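Gripper comparison, day two. Jurketti parallel fingers against the Zisska set, same arm, same controller.

Target is 1000 picks each. Parts are wire harnesses and small push-pull solenoids, picked from glossy yellow-orange plastic. 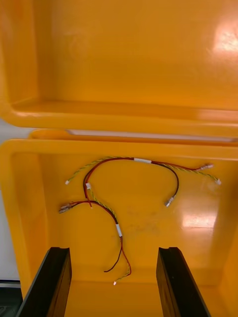
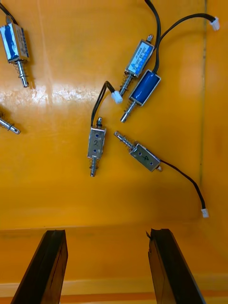

Glare is costing more than grip force so far. Depth dropouts on bare plastic, worst under the overhead light. Exposure down to 2000 µs helped a little.

Jurketti: 22 missed picks in the first block, mostly thin wire slipping at the tips. Zisska not logged yet.

Controller is the Amaral, firmware 2051. Force limit is the same for both sets.

Brularik pads go on next. Log goes up when both runs are done.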